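Kemgate Residents Board > Food and Eating Out > Birkinero closing its lunch room??

dotty_m
Posted August 26, 2022
Just seen the notice on the door. Lunch room shuts end of the month, takeaway only after that. Anyone know why? Been going since before the bypass. Gutted

Worer
Rent I heard. Gone up by 400 a month and thats before the gas bill

pollyparrot
It was 293 not 400, my sister in law does their books. Still a lot for a place that size

Worer
fine, 293. Point stands

gravelpit
Unpopular opinion but the food went downhill in March when they changed the menu. Soup used to be a proper meal. Last time I had the pie and it was mostly lid

dotty_m
The pie is lovely!! You must have got a bad one

gravelpit
Two bad ones then. And 20 mins wait for a tea

pollyparrot
Wait is because there's one person doing everything at lunchtime. Try it yourself

Relu Surdu
Hello all. I cook there three days a week so will say what I can. Rent is part of it, not all. Upstairs boiler went and the landlord (Dumitrescu, its no secret) wont pay. Takeaway means we can shut half the building off. Same pies, same soup. Sorry about your lid gravelpit

gravelpit
Fair enough. Didnt know about the boiler. Would still like more filling

dotty_m
Relu what about the Thursday club lot? My mum goes, there's no way she's eating out of a box on a bench

Relu Surdu
We are asking the chapel about their hall. Nothing agreed yet. Petition on the counter if you want to sign, 136 names last I looked

Worer
Petition to who though. Council wont touch a private lease, we went through all this with the shoe shop

pollyparrot
Council did step in on the shoe shop, they got six more months out of it

Worer
Six months and then it shut

mick_104
Are they selling off the furniture? After a table, ours has had it. Oval if poss, seats four. Also plates

dotty_m
Bit soon Mick

mick_104
Only asking. Would give a fair price. Got to go out now so pm me

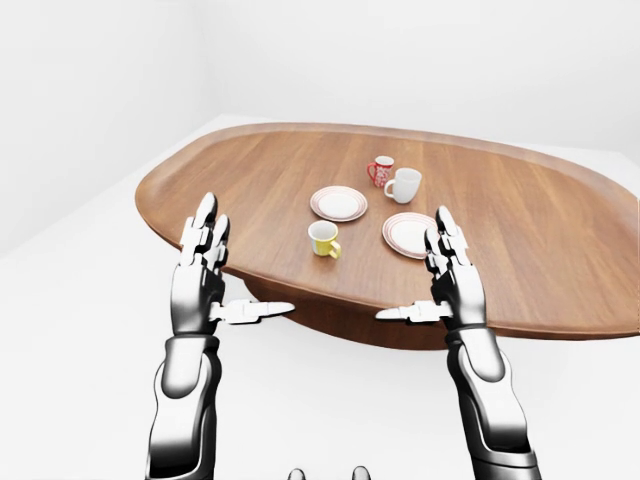
Oval table, wood, and white plates with the red rim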